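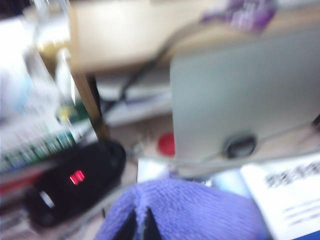 The purple cloth mid-demonstration, as the wrist camera gets it.

Hurach Hand-Guide Kit: Teaching a Robot Arm to Pick Up a Rag
October 19, 2025
By Roscoe Whitlock

I have spent a good part of my adult life avoiding dusting, and I have now spent $3,000 on a way to do it much more slowly. The Hurach is a teaching kit for small robot arms. You get a two-finger gripper with narrow pointed tips, a wrist camera, a handle that clamps on behind it, and a leader controller for when you would like to sit down. You do the job, the arm remembers how you did it, and a few hours of training later it does something similar.

The handle is the best part. Squeeze, and the fingers close with you. The arm goes limp enough to drag around one-handed, and I had my first usable recording before my coffee was cold. My test task was to pinch a cloth in the middle, lift it and set it down farther along a crowded table. Cloth is mean. It has no edges worth mentioning and it never lies the same way twice. The pointed tips dig in and pull up a neat little peak, and I would take them over the wide rubber pads on my old Davamgate every time.

Remote control is another matter. The leader arm is light and pleasant, with a lag you stop noticing after a while, but you can't feel how hard you are pressing. By hand I pressed down into the cloth about as hard as I would with my own fingers. By remote I pressed like a man looking for a stud in drywall. There is a force limit in the settings, three menus deep, under "Comfort." Set it before you do anything else.

Now the camera. Move at the speed of a normal human being and everything smears. The purple is still purple and a red bottle cap would still be a red dot, but you can forget about reading a display or a page. The manual says to move "calmly." I moved calmly, then I moved like a museum guard, and the second one was what it wanted. For picking up a rag the blur matters less than I feared. For threading anything, I'd send it back.

I recorded 84 demonstrations, roughly half of them by hand. Trained on the hand-guided set only, the arm got the cloth on most tries and then held it up for a while, as if waiting for applause. Adding the remote set made it bolder and also worse. I ended up throwing out the remote recordings where I had hesitated, and that helped more than anything in the Phromma software's "smart trim," a button that mostly trims the part you need.

Other notes. The clamp slips if you overtighten it, so don't. The cable is too short by the width of one desk. Recordings export to Hukach format without a fight, and I wish I could say that about the last kit I bought. The foot pedal for start and stop is sold separately, and you will want it, having only so many hands.

Score: 8 out of 10 for the handle, 3 for the remote. Buy it for the handle.

Filed under: Reviews > Robot Arms > Teaching & Teleop

Contact the editor | © 2025 Roscoe Whitlock | Back to top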